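Home | Forums | Shed & Garage | New Posts | Search

Shed & Garage > Storage and Tidying
Thread: One tub for all the hand tools. Talk me out of it

**Penby**
Wed 18 September
I have spent 14 years building what I used to call a system. Pegboard, outlines drawn in marker, a drawer of little dividers. On any given weekend there are 7 tools on the board and the rest are under the car, in the laundry or in the neighbour's ute.

So I'm going the other way. One deep plastic tub, handle at each end, everything goes in it when I'm done. Clear the bench, start with the tub empty, and only let a tool in if I've used it this year. First candidate is the black and yellow screwdriver, which gets used for everything including paint tins.
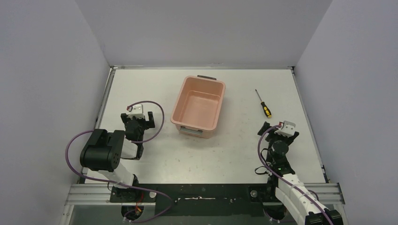
The bench is white, which was a mistake for grease but is very good for finding dropped screws. I want the tub to live at the back of it and stay there. My other half's view is that salmon pink is a brave colour for a workshop. My view is that no one will ever borrow it.

Thoughts? Be gentle.

**Stukasier**
No. A tub is a drawer with no manners. In a month you'll be up to the elbow in it, feeling for a 10 mm spanner and finding the chisel.

**Jallia**
I've done this for two years and still have all my fingers. The trick is a tub you can carry full. If you can't lift it by the handles without making a noise, take something out.

Chisels get their own roll, obviously. I'm not an animal.

**Stukasier**
So it's one tub and a roll. And I'm guessing a tin for the bits. And a jar. You've got a system, mate, you've just stopped labelling it.

**Jallia**
There are 2 jars, thank you.

**Penby**
Stukasier, I hear you on the chisels. They can stay on the board, where they can be lonely.

Question on screwdrivers though. Handle up or handle down? I was going to stand them in one corner of the tub so I can tell them apart without tipping the lot out. Handle down shows you the shafts, but this one I'd know anywhere by the grip.
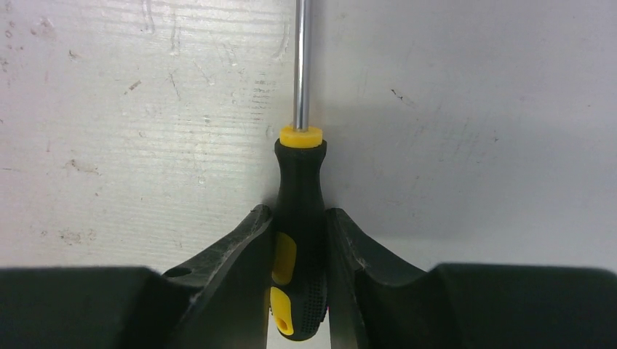

Yellow collar, yellow grip inserts, dotty black rubber down the other side.

**Jaber**
Handle up, every time. You grab the handle. Why would you grab the other end?

**Stukasier**
Because you want to know if it's a Phillips before you've walked to the far end of the yard with it.

**Jaber**
Dab of paint on the end of the handle. Red for Phillips, white for flat. Took me one cup of tea.

**Penby**
Paint it is. I'll open the tin with the screwdriver.

Tags: hand tools, tubs and bins, workbench, screwdrivers | 821 views

Comments

**Jallia:** Any update? Has the tub got full yet?

**Penby:** There's a dog lead in it and a tape measure I don't recognise. Otherwise going well.

**Stukasier:** I'll give it till Christmas.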